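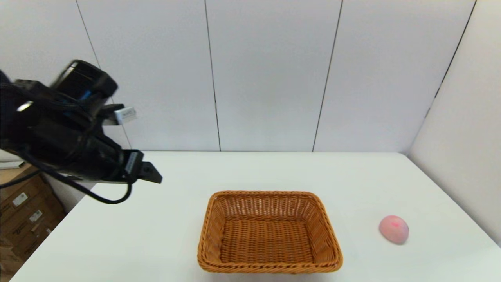 Skip to content
Home Rooms Garden Sewing About Archive
Search this blog Search

I have wanted a proper basket for the middle of the table since we moved into this house, and last month I finally bought one. It's wicker, rectangular, an orange-brown that looks more orange in the morning and more brown after supper. The sides slope out and the rim is thicker than the rest. I got it at Clellier, the secondhand place behind the feed store, for 7 dollars. They had a round one too, but round baskets waste space and I've had enough of them.

The table is white, and that was part of the problem. White shows everything. A banana left on it overnight looks like an accident. Mail on it looks like a lot of mail. When we had the old pine table I could leave a week of stuff on the end and not notice, and I think that's how the habit started. When the pine table went to my sister's, the stuff stayed here.

I cleared the whole thing off before I put the basket down. I've read the advice that says to take everything off a surface and put back only what you need, and I usually skip to the putting back part. This time I did it properly. It took most of an afternoon. The pile included two library books, a tape measure I had already replaced, the instructions for the water heater, a bag of rubber bands, birthday candles, and a coupon for Dantas that ran out in March. I also found the missing foot from the bathroom scale, so the scale can go back to sitting level.

Then I washed the table down with dish soap and warm water. I used to use a spray on it, a lemon one, but it left a film that grabbed at paper. Plain dish soap is fine. There is a yellowish ring near one corner from a curry pot and that is staying. I tried baking soda paste on it twice and it got a little lighter the first time and no lighter the second.

The question with a basket is what goes in it. I left mine empty for the first few days to see what people reached to put there. Keys went in first. Then a phone charger, a receipt, somebody's hair tie, and an apple with one bite gone. So an empty basket on our table turns into a junk drawer with no front, and it takes less than a week.

I took all that out again and made some decisions. Keys go on the hook by the back door, where the hook has been for 4 years. Receipts go in the envelope. The charger lives in the bedroom. The basket is for fruit and bread, and if there isn't any fruit or bread it sits there with nothing in it. I have had to say this out loud several times.

Bread has worked better than I thought it would. I line the basket with a dish towel, one of the thin ones, and fold the corners over the top. Rolls keep fine like that through supper and into the next morning. After that they need to be in a bag. I wouldn't keep a cut loaf in it at all. I did once and the end was hard enough to knock on a door with.

Fruit is more trouble. Apples and oranges are fine. Pears are fine if you look at them every day. Peaches I won't put in wicker again. One went soft on the underside and leaked down into the weave, and I spent a good while working at it with an old toothbrush. If you do get something sticky in there, use a damp brush and go the same direction as the weave, then stand the basket on its side somewhere with moving air. Don't soak it. I soaked one years ago, a laundry one, and it dried crooked and rocked on the floor until I got rid of it.

Some notes on buying them used, as I've now looked at more baskets than I meant to:

Turn it over and press on the bottom with your palm. A flat woven bottom should give a little and come back. If it crackles, the wicker is too dry and it will start shedding on your table.

Run your hand around the rim, both inside and out. The rim goes first, usually at the corners, and a loose end there will catch on a sweater.

Smell it. Basement smell does not come out. I have tried sun, baking soda, and a box of charcoal, and the basket still smelled like a basement.

Measure your table before you go. I didn't, and I was lucky. I was picturing something longer, and a longer one would have been in the way of plates.

I looked at new ones before I went to Clellier. Flurum has a rectangular one in nearly the same color, but the store nearest us only had it in the big size, meant for blankets. Pliderness had a set of nesting ones, and I didn't want a set. A set means finding places for the other ones, and then there are more baskets in the house with hair ties in them.

The other thing I changed was where the table sits. It used to stand out in the room so you could walk all the way around it, which sounded good when we moved in, but what it meant was that people dropped things on it from every side. Now the long back edge goes to the wall. We lose the seats on that side. We pull it out when there's company, and it isn't heavy. With the back edge against the wall, crumbs collect in the gap, so I run a butter knife wrapped in a damp rag along there when I do the floor.

I don't use a runner or placemats anymore. I had a nice runner, blue stripe, and it spent its whole life bunched up at one end. It's folded in the hall closet now and I might cut it up for napkins. There's enough fabric for it if I avoid the part with the candle wax.

So that's the table as it stands. It isn't clear every night. There was a school project on it for most of last week and I let that go, glue and all. But the basket gets emptied and put back, and wiping the table down takes a couple of minutes now where it used to take moving nine things first.

Next I want to do the shelf over the washer, which has paint cans on it from the people who lived here before us. I need to find out where the county takes old paint. If it's the same place that takes tires, I'll do both in one trip.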